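Dremgate open bin, grey

Home > Storage > Bins and trays > Dremgate

Item no. 600-40
In stock at the Paju warehouse. Two to four working days.

The Dremgate is an open-topped bin for things that get picked up and put down all day. It was first made for canteens and nursery kitchens, where cups and bowls come back from the tables in no special order and need somewhere to wait until they are washed. We now sell as many to workshops and playrooms.

It has a low wall at the front and a tall one at the back. You reach in over the front without lifting your elbow, and a bowl pushed in too hard meets the back wall and stays in the bin. A slanted panel runs nearly the full width inside, in front of the back wall, so small items slide forward to where you can get at them. The floor is flat.

Put it on a table or bench that takes the whole of the base. It should not hang over the edge, and it is not meant for wall brackets. If you want it at floor level, order the Hultia stand, which raises it enough to sweep under.

Sizes and weights

Width 900 mm
Depth 600 mm
Load, spread over the floor of the bin: 40 kg
Colour: grey only
Lid: none made

What to keep in it

Light tableware is the usual load. Plastic bowls and cups can go in loose. Stand bowls open side up if you want to see at once whether there is anything left in them. Clear cups are hard to pick out against the grey, so keep those to one corner, or use coloured ones if you have the choice. Fruit can go in as well, but soft fruit is best kept apart from anything heavy. Don't use the bin for knives or for glass.

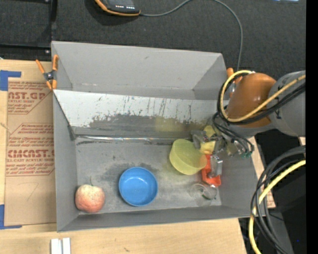 Vija Ozoliņš wrote to us that she has had two of these on the go in a school kitchen since November, and that the panel marks long before the rest of the bin does. She wouldn't call it a fault, but she would have liked to know. She gets most of it off with a soft brush and washing-up liquid, working down towards the seam and never across it. Her other point was that the bin is too wide for one person to carry when it is full, and that we ought to say so.

We agree on both. The panel is pale when new and will show scratches, dark smudges and drip marks with use. The floor scuffs too, mostly where bowls are dragged across it. None of this affects how the bin works, and we do not replace panels for marking alone. As for carrying, empty it first or have two people lift it, one at each side wall. Do not lift it by the panel.

Cleaning

Wipe out with warm water and a little washing-up liquid. Rinse and dry with a cloth. The narrow strip along the bottom of the panel collects crumbs, so go along it with a brush once a week. Scouring powder and wire wool will dull the surface and make the next lot of marks harder to shift. The bin does not go in a dishwasher and should not be filled with water to soak things.

Goes with

Hultia stand, for floor use. Comes flat, four bolts, spanner in the box.
Flokero liner mat, cut to fit the floor of the bin. Cuts down the noise and saves the surface. Lift it out to wash.
Flokero divider, single. Stands across the floor from front to back. It stops short of the slanted panel, so very small items can still roll round behind it.

Ordering

Single bins are sent in a carton. Orders of 50 or more come stacked on a pallet and need someone at your end to help unload. Please check each bin before signing and write any damage on the delivery note. Unused bins can be returned within four weeks in the original packing. Liner mats that have been trimmed cannot be taken back.

Spare liner mats and stand bolts are kept at Paju and can be ordered by post or telephone. Give the item number of the bin with your order, as the older, narrower Dremgate takes a different mat.

Page last changed Sep 11, 2004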